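Comparing Grippers for Suture Work: Gallery

Dasthorpe workshop, March 28, 2020

I have put on this page my notes and pictures from the gripper comparison which we made in Dasthorpe. Many people wrote to me after the first report and asked how the tools behave when there is thread and tissue, and when the view is narrow. The first report was mostly tables, so I understand the question. I will try to answer it with fewer numbers this time.

We compared 2 grippers. The first is the Zudine, which has narrow jaws and a long shaft. The second is the Chuensuk, which is a little heavier at the wrist and opens wider. Both were driven with the same Nindstead controller, and we did not change the settings between them, except for the closing force, which must be set for each tool in any case.

In January we did the dry part, with thread on a rubber pad. We made 463 grasps of the thread, divided between the two tools, and we wrote down each one where the thread slipped or where the jaws missed it. I was glad to have this part behind me before we went on to tissue. On the pad, you see everything. The light is even and the thread always lies on top.

On tissue the work is much slower. The light falls strongly in one place and goes away quickly at the sides, so the operator learns to bring the thread towards the bright part before he tries to take it. Blood makes red patches on a pale surface, and a pale thread that is easy to see on one side can be difficult to see on the other. I had not thought enough about this when I planned the sessions. My plan had the same time for each grasp as on the pad, and we had to throw the plan away after the first morning.
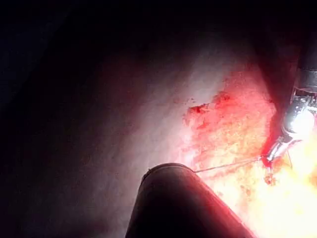
The second thing I had not planned well was the tension. When a thread is pulled straight, a small turn at the wrist is felt at once along all its length, and the operator must know where the other end is held. With the Zudine, we found that a slow turn of the wrist is safer than a straight pull. With the Chuensuk the straight pull was good also, but its wider jaws need more room, and in a narrow place the room is often missing.

We also changed the position of the camera 2 times. In the first position, the shaft of one tool hid a large part of the view, and the operators complained with good reason. In the second position this was better, but the shiny metal of the wrist gave strong reflections and the picture became too bright near the jaws. We made the light weaker and accepted a darker background. I would still like to try a matt coating on the metal parts, if the maker agrees to supply it.

Some words on the controller, for those who asked. The Nindstead was comfortable for long sessions. The hand pieces are light, and the delay was small enough that the operators stopped speaking of it. I liked less the foot pedal for the clutch. It stands too close to the camera pedal, and I pressed the wrong one more often than I want to write here. We put a strip of rough tape on one of them, and this helped.

For the closing force, please do not copy our values directly. The scale on the controller does not mean the same thing for the two grippers. We needed 27 trials only to find a setting for the Zudine which held the thread and did not damage it. For the Chuensuk it went faster, but by then we had also more practice, so it is not a fair comparison.

If you want to know which one I would choose, my answer for now is the Zudine for the fine thread and the Chuensuk for holding and moving tissue. With thicker thread I do not know yet. The tables from the dry part are in the first report, and I will add the tables for tissue when I have checked them a second time.

Questions can be sent through the contact form of the workshop. Please write which gripper you use and which thread, because without this I cannot say very much.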